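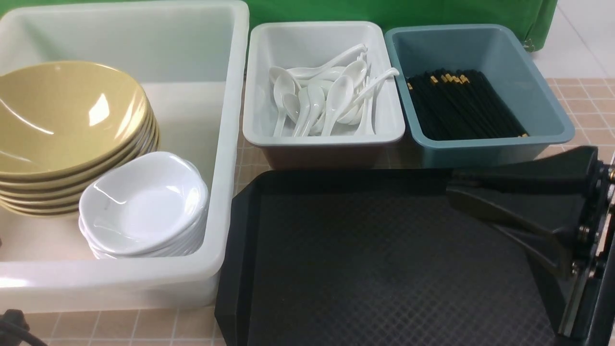

How should bowls be stacked for storage so the glaze does not wear?

Stack one shape and one size together, keep the stack low, and put a soft layer between any two pieces with an unglazed foot. Most wear on the inside of a bowl comes from the foot ring of the bowl above it.

Storing and Cleaning Glazed Tableware
By Hooman Moradi
05/02/2026
14 comments | 38 shares

Foot rings

Turn a bowl over and run a fingertip around the ring it stands on. On most ceramic pieces this ring is left bare, as glaze would fuse to the kiln shelf during firing. If the ring feels like fine sandpaper, it will mark whatever it rests on, including the bowl below and a polished counter.

A rough ring can be smoothed at home. Use 600 grit wet-and-dry paper, laid flat on a sheet of glass or a smooth tile. Wet the paper, set the bowl on it upright, and move it in small circles with light pressure. Keep the paper wet throughout so that no dust gets into the air. Rinse, dry and test with the fingertip again. Do not sand the glaze itself. Leave antique or painted pieces alone.

Separators

Felt rounds work well but hold moisture if the bowls go away damp. Paper towel is adequate for pieces used every week. Thin foam sheet is better for long storage and can be cut to size with scissors. The separator should cover the full width of the foot ring and stop short of the rim.

Plastic bowls do not need separators for their own sake. They should still be kept out of ceramic stacks, where a foot ring will scratch them quickly.

Gray marks

Gray or black lines on a white glaze are usually metal left behind by a knife or spoon. They are deposits on the surface and can be removed with a mild powdered cleanser containing oxalic acid.

1. Wash and rinse the piece.
2. Put on gloves. Make a paste of the powder and water.
3. Leave the paste on the mark for 2 minutes, or for the time given on the container if that is shorter.
4. Rub with a soft cloth, rinse well, and wash again with dish soap.

Do not use bleach in the same session. If a line remains after a second treatment and can be felt with a fingernail, it is a scratch or a crack. A cracked bowl should not be used for food.

Draining before storage

The foot ring takes up water and gives it back slowly. A bowl that is dry to the touch inside can still be damp underneath, and in a closed cupboard this produces the stale smell people often blame on the shelf. Leave bowls upside down on a rack for 4 hours, longer in humid weather, before they are stacked.

A tray with a textured floor holds a piece more steadily than a smooth one when it is being carried. It drains poorly, though, and water collects in the pattern. Wipe it with a dry cloth after use and scrub the texture with a nylon brush now and then - grease settles there first.
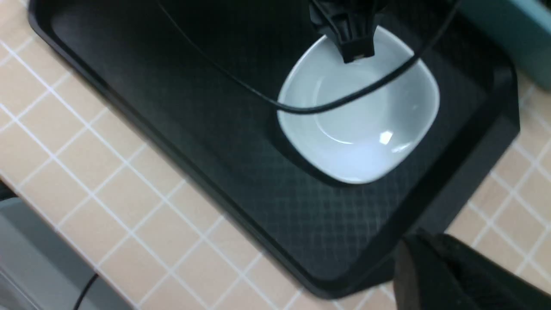 White bowl in a black tray with a diamond-textured floor.

Bins and shelves

Deep bins are suited to things used a few times a year. Put the heaviest stack in first, on the floor of the bin, and fill the gaps with folded dish towels so that nothing can slide. Lift from the base. A rim makes a convenient handle, but plastic that flexes under load will shift the contents.

For everyday shelves, leave a hand's width above the tallest stack. Small sauce dishes belong at the front.

Questions on this page: write to Hsin-yi Mak at the Flada household desk.

© Flada | Contact | Back to top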